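Equipment Planning for the Coming Budget Period: Hand-Held Grippers

Erasto Mosoti

Our group has been asked to submit its equipment request in April, some months earlier than in previous years. The request covers hand-held grippers, replacement pads, cables and the storage required for recorded material. I set out below how the figures were reached, as several colleagues at partner sites are preparing requests of their own and have asked to see the reasoning. The views are mine and do not commit the department.

The starting point was the work itself. Our present program is devoted to household tidying, and for the most part that means light objects on soft surfaces. Cups account for a large share of the sessions. They are inexpensive, they are easily replaced, and they differ from one another more than a purchasing form would suggest. A paper cup and a thin plastic cup do not respond in the same manner when pressure is applied at the sides, and a cup lying down must be approached differently from one that is standing.

Two suppliers were asked for quotations. Woltico offered a complete unit with the linkage, pads and mount priced together. Dunora quoted for each part separately and at a lower total, but with a longer delivery period for the linkages. Both were informed that the tools would be used in furnished homes, with cloth underneath, and that any proposal based on bench use alone would not be considered.
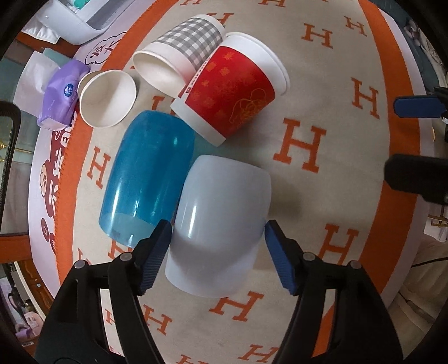

What the request contains

The request is for eight complete grippers. They will be used in pairs, one for each hand, so the order supports four operators working at the same time. We considered asking for a smaller number and rotating them among sites. Experience with the earlier set argued against this. Tools in transit are not available to anyone, and each transfer was followed by a morning of inspection before work could resume.

Pads are listed on a separate line. In the previous budget they were included with the grippers, and when they wore down there was no approved source of funds from which to replace them. Śliwiński, who manages the stores at our second location, kept a record of pad changes throughout the past period. On the basis of that record I have requested 300 pads. The quantity may appear high to a reader unfamiliar with the work. Pads are changed in matched sets, including those that still show little wear, and the unused remainder can be carried forward.

A further line of $1000 is set aside for objects. It will pay for cups, tissue packs, small containers and similar goods bought from ordinary shops. I had expected this line to be questioned, and it was. The finance office asked whether such items could be brought from home. They can, and for short trials they often are, but a program of this length requires items that can be bought again in the same form after they are crushed or mislaid.

No request is made for tables, lighting or furniture. The sessions take place in rooms as their occupants keep them, and the equipment must suit the room.

Points still under review

The first concerns the opening width of the jaws. Woltico supplies a standard linkage and a wide one, and the wide version costs more. For plastic cups held at the sides, the standard linkage is sufficient.

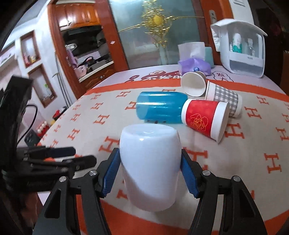

The case for the wide version rests on boxes and folded cloth, which are planned for the later part of the program. My present recommendation is to order the standard linkage for all units and to revisit the matter once the later tasks have been defined. The mounts are common to both versions, so a change would not require the purchase of whole units.

The second point is storage. Atitz, our internal service for recorded data, charges by volume and revises its rates each year. The new rates have not been published. I have entered last year's rate with a modest allowance for an increase, and the line is marked as provisional.

The third is repair. Dunora will accept linkages for service regardless of the original seller, and Woltico will accept only its own. A mixed order would therefore leave us with two repair procedures, and I am inclined to avoid one even at the higher price.

Comments from partner sites should reach me before the request is submitted. Colleagues who require the quotation documents may obtain them from the stores office.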